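Moving my home server logs to one place, and what I found in them

For a long time I was keeping logs the lazy way. Every machine wrote its own files, and when something broke I logged in by SSH and used grep until I was tired. With two machines this is fine. Now I have four, if I count the small one behind the router, and in January I decided that I must finally do it properly.

I want to write down the steps, mostly for myself, because in half a year I will not remember any of it. I am not a security professional. I administer a few Linux machines at my job and I do the same at home with less discipline.

The machines are called mota, zindodura, cluleditz and workex. The names come from a game I played with my brother when we were children, please do not search for a meaning. Mota is the gateway and runs the VPN. Zindodura has the storage and the backups. Cluleditz is for everything that I want to try and will probably delete. Workex has a small web server which is open to the internet, with my photo gallery and this blog.

I chose plain rsyslog with TLS, sending everything to zindodura. I looked at the bigger solutions with nice dashboards, and I even installed one of them on cluleditz, but it ate most of the memory before it received the first line. Maybe for a company it is worth it.

The certificates took me the most time. I made my own small CA with openssl, signed a certificate for each machine, and copied them to the right places. Then nothing arrived. The sender said that the connection was fine, and the receiver was silent. I read the configuration perhaps ten times. The mistake was in the permitted peer setting, where I wrote the short name mota and the certificate had the full name with the domain. The receiver refused it, and I had turned off the debug messages on that side, so of course I did not see the refusal. If you do this yourself, start the receiver in the foreground with debug on and leave it like that until every machine is talking.

The second problem was the time. Cluleditz was in UTC and the others were in local time, so the events from it looked one hour old. I changed all of them to UTC and changed the template to the long date format with the zone. Now the lines are ugly and wide, but I can sort them.

When everything was flowing, I left it for one night and looked in the morning with a coffee. I expected the usual noise. Workex has SSH open only with keys and on a nonstandard port, and I believed that this port was quiet. In that single night there were 3566 failed attempts. Most of them tried root, admin and test, then some names of databases, and then a long list of first names in alphabetical order. I suppose it is a public list, as it had the same spelling mistake twice.

This did not scare me very much, because passwords are turned off. What bothered me more was a much smaller thing. Among all the failures there were 18 lines from an address inside my own network, trying to log in on zindodura as the user "backup". I had no such user there anymore. I removed it when I changed the backup tool.

I spent the evening on this. First I looked at the DHCP leases on mota, and the address belonged to cluleditz. Then I looked at the processes on cluleditz and found nothing strange. The crontab of root was empty. The crontab of my own user was empty too. Then I remembered that systemd has timers — I always forget the timers — and there it was, a unit that I wrote two years ago, still calling rsync every half hour with the old user and an old key. It had been failing since the day I removed the account, and it wrote about it only to the local journal, where I never looked.

So it was my own ghost and no attacker. But the old private key was still lying there with no passphrase, and this made me a little ashamed. The same public key was still in authorized_keys on workex, for a user who can run sudo. Somebody who got into my playground machine could walk directly to the one with the open port, and from there wherever he wants. I deleted the key on both sides, and then I went through every authorized_keys file on every machine. I removed more lines than I kept. 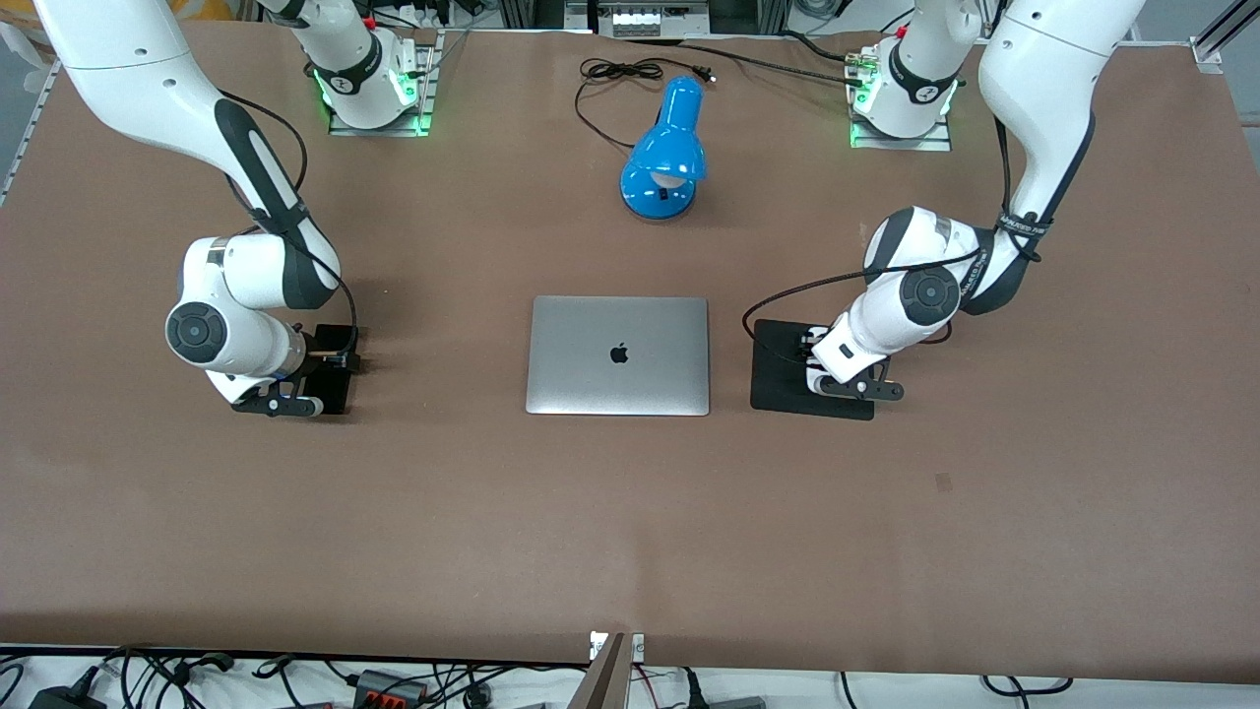 Kamil Hudec wrote to me, after I sent him a draft of this post, that deleting the old keys is only half of the work and that I should stop using permanent keys at all. He recommends SSH certificates with a short life, signed in the morning and dead by the evening, so a forgotten file on some disk is worth nothing the next day. He also thinks that the log receiver should not live on the same machine as the backups, because whoever gets zindodura gets the evidence together with the data.

I agree with him about the second point, and I do not have a good answer yet. A separate small machine only for logs would be correct, but it is one more thing to update. For the moment I made the log directory append-only with chattr. I know that root can take this off again in one second, so please do not write to me about it.

The certificates for SSH I will try in spring. I already have the CA, even if it is the wrong type, and I made most of the stupid mistakes with names this time.

One last practical note. Logrotate on zindodura was set to keep 4 weeks by default, and I changed it to a full year with compression. The compressed files are very small. If I had done this earlier, I could see on which day that timer started to fail, and now I can only guess.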